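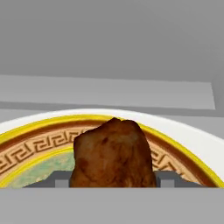

Getting marks off plates and bowls

Grey lines on white crockery are usually metal left behind by knives and forks. They look like scratches, but in most cases the glaze is sound and the marks will come off with a mild abrasive.

Mix bicarbonate of soda with a little water until it is the thickness of toothpaste. Rub it on with a damp cloth, using small circles, and rinse. For a dinner plate you will want 2 teaspoons of bicarb. Old marks may need a second go. Cream cleaner works as well and is quicker, but keep it away from gilt edges and anything painted over the glaze.

Tea and coffee stains

Soak cups in hot water with a spoonful of biological washing powder for an hour, then wash as normal. Denture tablets do the same job in a teapot or a narrow jug where a hand won't fit. Rinse twice.

Brown stains that sit inside fine cracks in the glaze are a different matter. The liquid has gone into the clay underneath and no surface cleaner will reach it. Keep those pieces for fruit or keys.

Burnt-on food

Leave the dish to cool before it goes anywhere near water. Fill it with warm water and a squirt of washing-up liquid and leave it overnight. A wooden spatula or an old bank card will lift most of what is left. Steel wool takes the shine off the glaze, and food sticks worse the next time.

Stacking

The unglazed ring under a plate is rough enough to mark the one below it. If you have a good set, put a sheet of kitchen paper or a circle of felt between each one. Gleice Arruda wrote in to say she cuts hers from old flannel sheets, 19 of them from a single pillowcase and a bit of hem, and puts them through the wash every October.

Don't hang cups from hooks if the handles have been mended. Stand them upright, one deep.

In the dishwasher

Face plates towards the centre and leave a gap between them. Plates that touch will rattle and chip at the rim. A cloudy film after washing is generally limescale, so check the salt first. If the film wipes away with vinegar, it was limescale. If it stays put on glassware, the surface is etched and won't recover.

Small chips

Run a fingertip along the rim when drying up. A chip on a plate used for food should mean the end of its time at the table, as the bare clay holds grease and the edge can cut. It will still do under a plant pot.

Wrap broken pieces in several sheets of newspaper, tape the parcel shut and write "broken china" on it before it goes in the bin. Crockery can't go in with glass recycling.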